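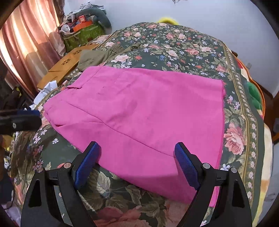 Acoustic privacy in shared work areas is usually specified through one of three measures: the absorption of the ceiling, the blocking effect of screens and furniture, and the level of background masking sound. This report deals with the second and, to a lesser extent, the third. It was prepared for the workplace design module and concerns the second floor of the Mosteck building in Gerthorpe, where the customer support and billing groups share a single open room. Soft materials matter more in such a room than their area on a plan suggests. A folded garment laid on a bedspread, such as a pink skirt or pair of trousers on a green floral cover, puts layers of cloth over one another, and layered cloth absorbs more high-frequency sound than a single layer of the same fabric. Bedrooms are quiet for this reason among others. The Mosteck floor has almost no cloth in it at all.

1. Background

Mosteck moved both groups to the second floor in December, after the lease on the smaller office ended. The previous layout used fixed partitions. The new one uses long shared desks with low dividers, two phone booths and a kitchen area without a door. Complaints about speech from neighboring desks began in the first month and were passed to the facilities office, which agreed to a student study.

The floor area is 3463 square feet. The ceiling is painted concrete and the floor covering is vinyl tile. The windows run along the north side and have no blinds.

2. Method

Two kinds of data were collected. The first was a set of sound level readings taken at 12 desk positions with a handheld meter, at 10:30 in the morning and again at 2:00 in the afternoon. A speech-shaped test signal was played from a small loudspeaker at seated head height after working hours, and the drop in level with distance was recorded along two lines, one parallel to the windows and one across the room.

The second was a short questionnaire on distraction. It asked staff to rate how often they could follow a conversation at another desk, how often they moved to finish a task, and whether they used headphones. Gyu-bin Song wrote the questionnaire and handled the coding of the free-text answers. Names were not collected.

A temporary screen layout was then installed using Idia panels, which are freestanding and covered in felt on both faces. The panels were placed between the two groups and at the kitchen opening. Readings along the same two lines were repeated. The questionnaire was repeated after the layout had been in place long enough for staff to settle into it.

3. Results

Before the change, the test signal fell slowly with distance on the line parallel to the windows. Speech remained clear at the far end of the desk row. The drop was faster across the room, where filing cabinets stood in the path.

With the panels in place, the reduction was clearest in the 500 Hz band and above. Low-frequency sound, mostly from the ventilation plant, did not change. The kitchen panels had less effect than expected. Sound from that area seems to reach the desks by reflection from the ceiling, and a floor-standing panel does not block that path.

Questionnaire answers moved in the same direction as the readings for the billing group. The support group reported little difference. Their main source of distraction is other support staff on calls, and the panels were not placed within the group.

4. Masking sound

The Ki masking unit owned by the facilities office was tried for one afternoon at a low setting. Two respondents called it a hiss. The trial was too short to support a finding, and the unit was returned before a second setting could be tested – this part of the work should be treated as incomplete.

5. Limits

The readings were taken with a handheld meter and no fixed stand, so small differences between positions should not be relied on. Reverberation time was not measured. The after-hours test signal also does not represent the way people raise their voices in a noisy room.

6. Recommendations

Keep the panels between billing and support. Move the kitchen panels to the support desks and place them between every second pair of seats. Obtain a quote for absorbing ceiling baffles over the kitchen and the window row. Repeat the line measurements after any ceiling work, using the positions marked on the plan in Appendix A.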